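Bench budget, second pass

24th January

The Ternside quote came in and it covers the arm, the controller and one gripper. It does not cover fingers. Spare fingers are a separate line, sold in sets of 2, and I have put down 5 sets. Lead time is 30 days.

Brovau wants the pegboard fixed before they will price the mounts, so I spent the evening in the simulator checking hole spacing against the parts we handle, bowls included. Glossy parts are the slow ones to plan for. They reflect the overhead light, and the lighting line in the budget is still blank.

Open items: the Kao wrist camera (priced, not ordered), a second board, and a 20 percent reserve that I expect to lose in June when the numbers get reviewed. Cable and air fittings come out of the general shop account.

Simulator view from the wrist, bowl on the board:
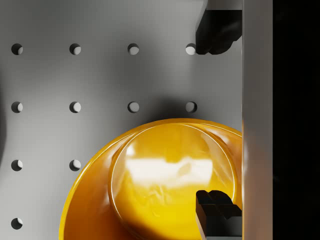

Wuvley: Check whether the controller price includes the software renewal. Ours didn't, and it came due before the arm was bolted down.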